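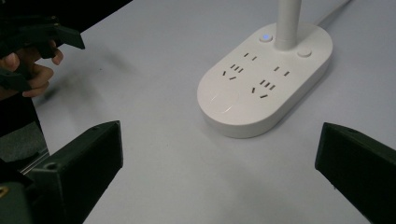 Filed under: Tenants and Residents / Meeting minutes

Lernberg Court Residents' Association
Minutes of the February meeting, ground floor common room, 7:00 p.m.

1. Opening
Quorum was confirmed by the chair. Apologies were received from the occupants of units on the second floor, east side. The previous minutes were adopted with one correction: under item 4, "boiler room" should read "metre room".

2. Hot water
The chair reported that Jeden Plumbing has inspected the recirculation line. Two balancing valves are seized and will be replaced. Water will be off on the north riser from 9 a.m. to noon on the day of the work. Notices will go up in the lobby and both elevators.
Moved, seconded and carried: that the Jeden quote be accepted as submitted.

3. Bicycle storage
Tags were issued in the fall. Bicycles still without a tag will be moved to the lower cage and held until the end of April. A resident asked whether cargo bicycles could be kept under the stairs. The chair answered that the fire plan does not allow it. A ground anchor beside the west door was suggested. The building manager will get a price.

4. Lobby repainting
Samples from Biltamex were passed around. The warmer grey was preferred on a show of hands. Colour of the door trim was left unchanged. One owner asked that it be recorded that the existing paint is in fair condition and that the work could wait a year.
Moved, seconded and carried, one opposed.

5. Common room bookings
The deposit stays at $100. The Işık language circle has asked for a standing booking on alternate weeks. Approved until June, to be reviewed then. Users are reminded to stack the chairs and turn the thermostat back down to its marked setting.

6. Other business
Recycling: the blue bins are being filled with unflattened cardboard. A sign will be posted.
Snow clearing: the ramp was left unsalted after the last storm. The manager will raise it with the contractor.

7. Next meeting
March, same room, 7:00 p.m. Items for the agenda go in the office mail slot.

Adjourned 8:25 p.m.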